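Net shed notebook, Kolo landing
July 21, 2019 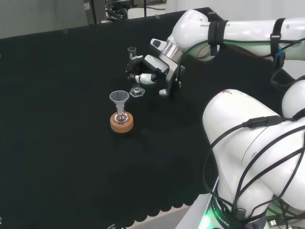 Good day on the escape panels! Jörg Hamann came in off the early tide and let me go through his whole string of creels before he had even tied up properly. The new mesh panels from Stanix are holding their shape much better than the set we fitted in May, and the undersized crab seem to find the gap without any trouble. I want to sort out the water samples from the keep tanks next, and for that the small glassware grouped together on a dark cloth is the way to go — clear glass is so much easier to pick out against black, and a sediment line ought to show up without squinting. Jui-lin, please use the black cloth at our bench too.

Panel notes. Mesh stiffness fine. The bottom corner clip is still the weak spot, 2 of them sprung on the north string. Knut Harms thinks the clip should go on the inside of the hoop, and having handled a few I'm with him. He has a bag of the old Doritz clips in his van and will bring them over.

Total through the hauler was roughly 400 crab, and 19 went in the tag bucket. Lovely hard shells on nearly all of them. Jörg says the ground beyond the outer buoy is fishing better than it has in years (he says this every summer, but the creels were full!).

Landing side: the lower steps are still roped off, so everything went up by the hand crane. Slow, and hard on the crab if they sit in the sun. Lieselotte Görtz has written to the harbor office again asking for two hours of quay time on weekday mornings. I'd love to see that go through before the fall season. The smaller boats would get the most out of it.

To do:
Re-clip the north string, inside the hoop
Rinse tank 2 and change the filter
Ask Benedek for the spare calipers, mine stick
Copy the tag numbers into the shared book
Soak one of the May panels overnight and flex it again — I have a feeling the stretch comes from the knots and the twine is fine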